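Washing day without the faff

I used to put off the washing until we'd run out of socks, and then spend a whole day cross about it. Since January I've done one small load most evenings and it's so much less bother! My neighbour Piroska swears by the same thing, and she has three boys in football kit.

Keep your basket right under the door when you empty the drum. I know it sounds daft, but I lost so many socks down the side of the machine before I started doing this — and a damp sleeve on the floor picks up every bit of fluff going. One with holes in the sides is best, so the air can get through.
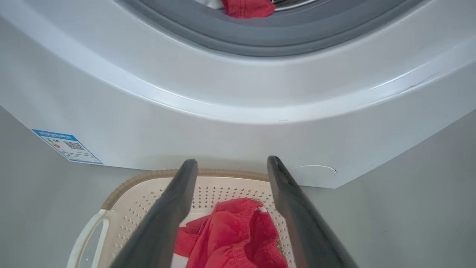
Basket tucked in below the door, reds by the rim.

Reds get their own wash at 28 or 30 the first few times (ask me about my pink pillowcases). Towels go in at 60, and I skip the softener with those as it makes them slippery and useless.

Give the rubber seal a wipe with an old flannel after the last load, right down into the fold, and leave the door ajar overnight. Filter once a month, with a baking tray underneath for the drips — mine had 35p and a hair grip in it last time.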